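Studio notebook, 23 April 2023
Colour and print checks before the Barkuncombe family sessions
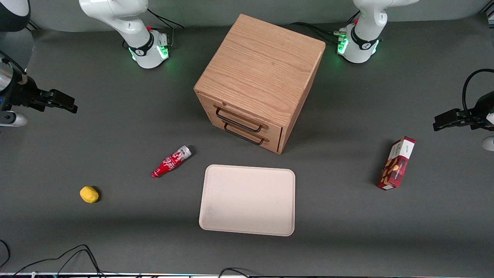 The grey table, two white arms, green lights on at the bases.

Started with the monitor. It had drifted warm again, enough that the last set of proofs for the Illow portraits came back from the lab looking cold next to what I had on screen. Recalibrated with the blinds down and the desk lamp off, then left it and looked again after lunch. Whites are fine now. Shadows still a little heavy in the blues but I can live with that for skin.

Went back through the Illow files with the new profile. 703 frames from the two afternoons, of which 40 are going into the client gallery. The outdoor ones by the wall need a bit less yellow than I gave them. The indoor ones are all right as they stand, apart from the group on the stairs where the window light and the ceiling bulbs are fighting. Tried splitting the correction down the middle with a soft mask. It works on the two grandparents and looks odd on the boy in the striped jumper, whose left ear goes green. Will try a second mask just for him, or convert that one to black and white and offer it as an extra.

Test prints, same file each time, 10 x 8:
Lustre - good, closest to screen, slight loss in the dark hair.
Matt - flat. Needs the contrast lifted before sending or the faces go chalky.
Cotton rag - lovely on the baby close-up, wrong for anything with a busy background. Costs too much to put in the basic package.

Decision for now is lustre for everything in the Barkuncombe packages and rag only if someone asks. The price sheet still lists matt as the standard finish, so that wants changing before anyone books from it.

Flash. The older head is misfiring at low power, 2 pops in every run or thereabouts, always after it has been sitting for a while. Swapped the sync lead and it carried on, so it isn't the lead. Swapped the trigger and it carried on. Capacitor or tube, then. Not using it for paid work until it has been looked at. The softbox ring from it fits the Ekwueme job's head with the adapter, so we are not short of a key light, only a hair light. A reflector on a stand will do for small groups.

Backdrops. The oatmeal roll has a crease a hand's width from the bottom that shows in full-length shots. Cut it off. The Forkow canvas is still rolled the wrong way out and cracking along the painted side, please roll it paint outwards and stand it up.

Archive. Job 3093 was missing from the second drive. Found it filed under August, copied over and opened a handful of the raws to check. All opened. The folder naming needs to be year first, then job number, then surname, and no spaces. I have renamed mine. Anything older I have left alone.

To do
Change the finish on the price sheet
Second mask on the stairs group
Ring about the flash head
More gaffer tape, the black one
Ask the Barkuncombe hall what time the sun comes through the west windows, and whether the blinds there work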